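FOR RELEASE 12th September

Nelby brings plain white worktables and a lighter floor to its Dellness rooms

Hello from all of us at Nelby! I'm writing this one myself, so please forgive the rambling. We've finished the first of our small activity rooms at Dellness and I'm chuffed to bits with it.

If you knew the old building you'll remember brown carpet, brown curtains and a trestle that had been wobbling since 1983. Out it all went in January. We wanted a room where you could put one job on one table and get on with it, whether that's dusting, folding or sorting out a heap of craft bits. So the walls are plain white, the floor is wood and the table goes right up against the wall, leaving plenty of space to stand and work.
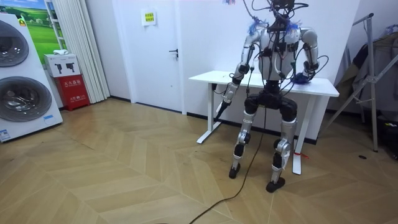 Finally, a table I can stand at without bumping my hip on a drawer handle, wrote Seol after trying the room, though a hook for aprons by the door wouldn't go amiss. Fair point, and the hooks are on order!

The floor took us longest to choose. We went for light wood laid in a herringbone pattern (I'd have had it at home years ago if I'd had the nerve) and it makes even a dull morning feel brighter. The table is a simple rectangle with a flat top and good sturdy legs. I pushed hard for that, having spent far too much of my life wedging folded card under table feet.
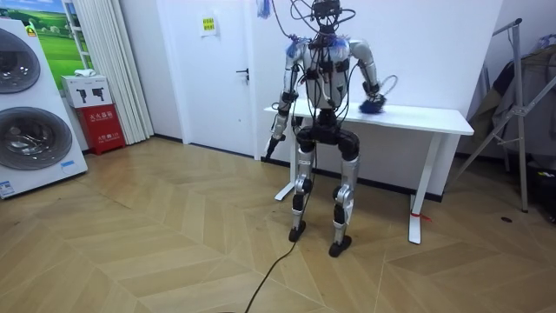

Keeping the top clear between jobs is the one house rule we're fussy about. Wipe it down, put your things back on the Emano shelving in the corridor, and the next person can start straight away. Sessions last 40 minutes, or 60 if you book the longer slot, and cloths and dusters are provided.

Room 2 is next on the list. It'll have the same white walls, but we haven't settled on the floor yet and I'm open to being talked round.

To book a session or arrange a look round, ask at the Nelby desk in Dellness. Press visits are welcome too, and I'll put the kettle on.

Ends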